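# Sorting Small Things: A Project Report on Bins, Labels and Tidying Up

Prodromos Karagiannis

I started this project in July with a question that came out of my own childhood bedroom, where everything I owned lived in one enormous box and I could never find a thing. Does the container you give a person change how well they put things away? My advisor at Wila liked the idea (or was kind enough to say so!) and let me use a table and a stretch of wall for as long as I needed.

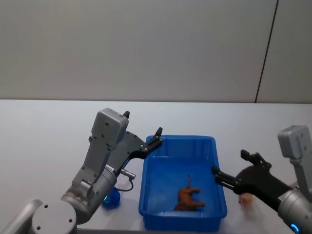 The choice of container took me much longer than I'd like to admit. I read through the Pramach catalog, which runs to 200 pages, and I borrowed baskets, shoeboxes and a lovely old cookie tin from my aunt before I settled on something simple. A blue plastic tray on a white table is about as easy to spot as anything could be, and that mattered to me, as I wanted the target to be clear from every side. The cookie tin went home again, a little dented, and I still owe my aunt an apology.

## What goes in the bin

Picking the objects was the fun part, and I'm afraid I spent a whole Monday on it. I wanted small things with odd shapes, the kind that roll under a couch, and toy animals fit that very nicely. Blocks stack too well, and marbles go everywhere.
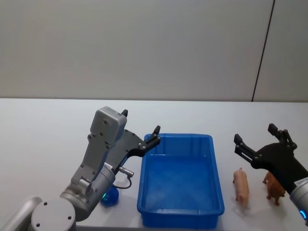 I also wanted things that feel different from each other when you think about storing them. A long, thin toy can lie flat or stand on end, and one with legs and a tail takes up far more room than you'd guess from its weight. My first plan called for a mixed lot from Ansari with 1000 pieces in it, which would have filled my apartment and ended my lease, so I went with a much smaller set and used the same toys over and over.

The rules for each round stayed the same all the way through:

1. Empty the bin and put it back in the middle of the table.
2. Stand the toys next to it, close enough that nothing has to travel far.
3. Put them in one at a time, and let each one lie however it lands.
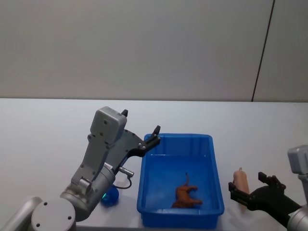

## What I would change

I'd begin with 2 bins next time, one deep and one shallow, and compare them properly. I'd also write my notes in the Plollamik notebook from the very first day, as my early ones are on the backs of receipts and I'm still typing them up.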